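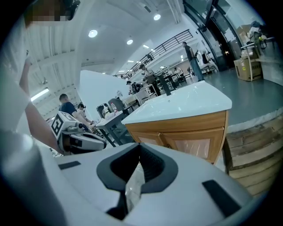 **Figure 1.**

### 4.2 Contract renewals and fan spending

Industry blogs often claim that a renewal announcement lifts sales of a group's back catalog. Our data give weak support for this, and we doubt the claim as it is usually stated. Of the 17 groups in the sample, only two showed a rise in album orders that lasted past the first month. Both had a new single out in the same period, so the contract news can't be separated from the release.

The survey is no firmer. We collected 223 usable responses through the Busadis fan forum, which closed to new entries on 5/30/18. Many fans said they bought more after a renewal – but few could name the album they had bought. Bakilana reads these answers as loyalty remembered after the fact. Cordeiro is less sure, and points to the Kiststead store records, where orders dipped slightly before each announcement and then returned to their old level. A dip followed by a recovery would look like growth to anyone who started counting late. The Wirkon report starts its count on the day of the news, and we don't think its figures should be cited without that warning.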